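Search this site Enter keywords Go

The Long Way Home From Hyun

February 16, 2011

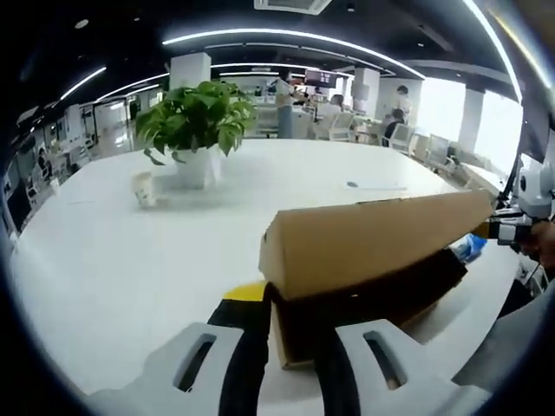

I have been buying tea through the mail for longer than I've been married, and I still get a little silly when a package is due. I check the porch. I check it again. My habit started with a shop called Braria, up on the coast, that sold black tea by the quarter pound and printed its price list on pink paper. You circled what you wanted and sent a check, and a couple of weeks later you had tea. It came in whatever the owners had lying around the store, and the best ones were like that long tan carton, plain cardboard with no printing on it at all, so you had no clue if you'd gotten your order or somebody's curtain rod. I loved that. I still order from them every March, when the winter blends go on sale and I can pretend I'm saving money.

So last fall, when I had a week off and a car that was finally running right, I decided to go see where my favorite of their teas gets blended. The town is called Hyun, and it's 251 miles from my front door. I know because I wrote the odometer down on a napkin at both ends — my father did this on every trip and I guess it stuck.

Hyun has one main street, a feed store, two churches and a creek that runs behind everything. The blending room is in an old bank. They left the vault door on, and the smoked teas live in there so they don't get into everything else (smoked tea will get into everything else, ask my sweaters). I'd expected some big humming operation. What I found was a long counter, a couple of scales and a smell like a hayloft somebody had been eating oranges in.

They let me taste. Oh boy, did they let me taste! You line up the little white cups, you slurp as loud as you can, and you spit in a bucket. I am a decent slurper. I'm a terrible spitter, and by lunch I had swallowed so much tea that my hands were buzzing and I was telling a stranger at the diner all about my roof.

The one I'd come for is called Doltasen. It's a dark, malty tea with something like raisin toast in the back of it, and it takes milk better than any other tea I've had. The trick, they told me, is cooler water than you'd think. I had been using a hard boil for years. They like it at 98 degrees Celsius, just a hair off the boil, and they want you to leave it alone for 4 minutes with the lid on. I went home and tried it both ways and I'm sorry to say I'd been doing it wrong since the pink paper days. The toast part comes through and the bitter edge mostly goes away.

I asked how much of it they make. They do around 500 pounds a year, and when it's gone they don't rush to make more, they just let people wait. I can't decide if that's smart business or plain stubbornness. I bought two tins, walked back to my car, sat there a minute, and went in again for a third.

On the way back I stopped for the night in Callus, which is a town I'd only ever seen on an exit sign. The motel had one of those in-room coffee makers with a hot plate, and I'll confess I ran plain water through it to make tea. Don't do this. However many times you rinse, you will get coffee water, and your nice new Doltasen is going to taste like a gas station. I drank it anyway, in my socks, watching a show about bass fishing with the sound turned down.

What I keep thinking about is how little I knew about something I drink every single day. I could have told you the price of it in any year going back to college. I couldn't have told you it was blended from three different teas, or that one of them gets swapped out when the harvest is poor, or that the creek floods the back step every spring and they have to carry the sacks out the front.

My third tin is down to the last inch now. I've got the order form filled out on the kitchen table and I'm holding off until the sale, or trying to. Last night I put the stamp on it.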